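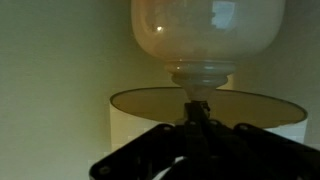 Unit 4: Handling Glass Lamp Bodies and Similar Vessels
Household Objects and Care, Brundale
Instructor: Renu Chaturvedi

Reading before class: Viklund packet, section 19.

Terms for today
Bowl: the wide, rounded part. It carries most of the weight and is hard to grip when the surface is glossy.
Collar: a raised ring between the bowl and the stem.
Waist: the narrow part between two collars. Most breaks we see in class start at the waist.
Fitting: the piece where the stem ends and another part begins.

Checking the surface
Turn off the overhead lights and work from one side. Reflections on glossy glass can hide a chip, so change your position and look again. Do the collars last.

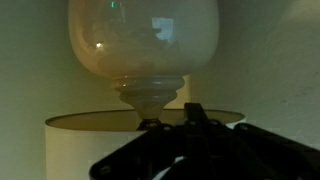 Fig. 2. Milky glass bowl on a ringed stem, with a dark fitting at the base.

Write down the color of the bowl and the stem separately. They may look different in dim light. Do not write "crack" on the sheet until Vivek Gautam or I have looked at it.

Condition sheets are due October 19.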